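February, just after 9 in the morning

Back on the Jallik sourdough, and I must say I'm rather fond of it by now. Fed the Parent jar last night with the Tolla rye, and it had climbed nicely by the time I came in – domed on top, smelling of apples, bless it. Took five spoonfuls for today's dough and left it to rest for 45 minutes before the salt went in.

The Olmedo flour drinks far more than I expected, so I added another splash of water and felt much happier with it.
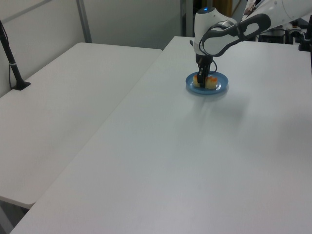 Second fold at noon, then into the cold cupboard for some 7 hours. If anyone passes the Parent jar this afternoon, do please leave the lid loose!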